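Main page Contents Random article About Contact

Automated produce packing at Candness

Automated produce packing at Candness refers to the introduction of robot arms on the mixed vegetable lines of Candness, a packing company based in Dretley. The change began in September with a single test line and was later extended to 4 lines. It altered the jobs of most people on the packing floor, and it is often mentioned in local writing on work and automation.

Background

Candness packs mixed trays and bags for grocery stores and school kitchens. Before automation, each line was staffed by pickers who stood at a belt and filled trays by hand. Pickers worked in pairs and changed sides at every break. The work was repetitive, and the company had trouble filling the late shift. Sore wrists and shoulders were the most common complaint recorded in the floor log.

A first attempt to automate used suction cups. It handled smooth, round items well but dropped anything creased or lobed, and it was withdrawn before the season ended.

System

The system now in use was supplied by Grube and runs on control software called Flirkik. Each arm carries a two-finger gripper and a small camera close to the fingers. The camera view is used for the last part of the approach, when the arm has to separate one item from others that touch it. An arm that fails to get a hold tries again, up to 2 times, and then passes the item to a person.

New grips are set up in a practice cell next to the loading dock. Operators there place items close together in different arrangements and record which approaches work. Ea Frandsen, who led the setup work for Grube, asked for at least 100 practice picks before any new grip was moved to a line. Small items with stems took the longest, as the fingers have to close on the body and leave the stem free.

Changes in work

The number of people on a line fell from six to three. No picker was laid off during the first year, but open positions were not filled, and the late shift was merged with the afternoon shift. Pickers who stayed were offered a four-week course and a new job title, line operator.

A line operator does little lifting. The job consists of clearing stuck items, checking trays, washing the gripper fingers and marking failed picks on a screen. Tudor Ene, a picker for nine years before he took the course, described the new job in the staff newsletter as "easier on the arms and harder on the eyes." Operators also reported that there was less talk on the floor – they now stand farther apart, and the arms set the pace.
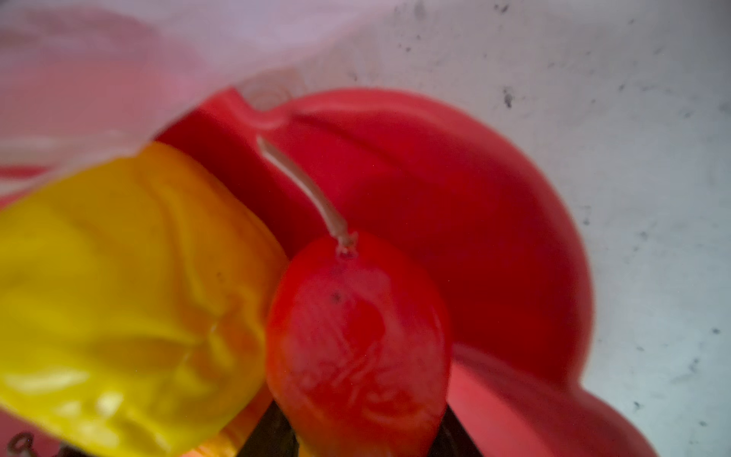
Close view of a small red item with a pale stem between two gripper fingers, with larger yellow and red items beside and behind it.

Pay was a point of dispute. The operator grade was at first set at the same rate as the picker grade, although it required a course and a test. A revised agreement, signed on January 10, 2019, raised the rate and gave operators the right to stop a line without asking a supervisor. It also added a short screen break in every shift.

Limits

Hand packing continues for gift boxes and for orders under 1000 trays, where changing the grips takes longer than the packing itself. Leafy items are also packed by hand.

See also

Food packing
Industrial robot
Job rotation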